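Tremville Odds and Ends
README, last revised 30 December 2016

What you have downloaded

A collection of 1269 pictures of ordinary things being handled at a table, with a text file of notes to go with them. The things are the sort that live in kitchen drawers and on windowsills: spoons, darning mushrooms, jar lids, egg cups, a great many door knobs. If you were hoping for cars or cats, there are other collections, and they are better funded.

The folders

pictures/ holds the pictures, in no order you would choose yourself.
notes.txt has one line per picture: file number, surface, what is on it, remarks.
drawer_list.txt names the objects by the drawer they came out of. The drawers are labelled Ostis, Gurnasent and Boateng after the three houses that were cleared to fill them.
held_back/ contains 200 pictures kept aside for checking. Please leave them aside. Last June someone didn't, and was very pleased with their results for a fortnight.

How the notes were written

Keisha Ambrose wrote the first set and I wrote the second. We agreed on spoons. We did not agree on what counts as a knob, and 157 lines still carry both opinions, separated by a slash. Hers is the one on the left and is usually right.

The rule for materials is to put down the colour and leave it there unless you are certain. A tan, smooth thing goes in as "tan, smooth". It may look like wood, in which case "wood-coloured" is allowed. "Beech" is not allowed, whatever your father did for a living.

Things that are mostly hidden get a line like everything else. Shape first, then colour, then the word "partial". Do not finish the object off in your head and write down the result.

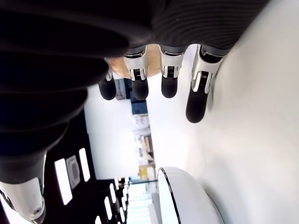
Sample from pictures/. Notes line: white surface; rounded object, tan, wood-coloured, smooth; partial, behind fingers.

Surfaces are recorded by colour only. "White" covers everything from fresh paint to old enamel, and we have given up trying to separate them. Bright light flattens the lot anyway.

Known faults

Rounded objects are over-represented. The Gurnasent drawer was almost entirely knobs.
The remarks column is blank for most of the Boateng things and far too full for the Ostis ones.
"Egg cup" and "eggcup" both appear. Search for both.
File numbers skip in 2 places. Nothing is missing, I just can't count after lunch.

Using it

Free for teaching and research. Say where you got it, and send corrections to the notes as a plain list, file number first. Corrections about knobs should go to Keisha.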